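Hollard opens small-parts sorting room in Kaltdale

Households in Kaltdale can now bring in mixed small parts for sorting. The room opens in October.
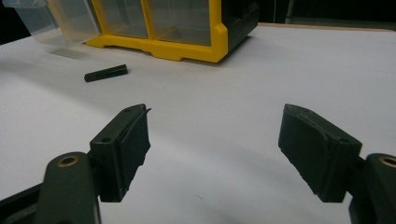
Hollard Community Workshop - Parts and Storage Team

Items are laid out on a white tabletop, then put away in drawers by type. The team has sorted 753 items so far.

"People bring us a tin of odds and ends and want to know what they have," said Kiri Rakena, who leads the team.

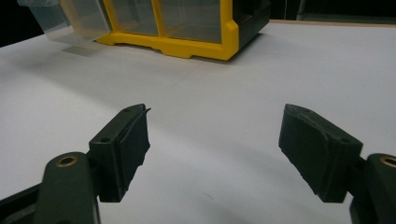 Storage organiser with clear plastic drawers and a yellow frame.

Sessions start at 11 am and are free.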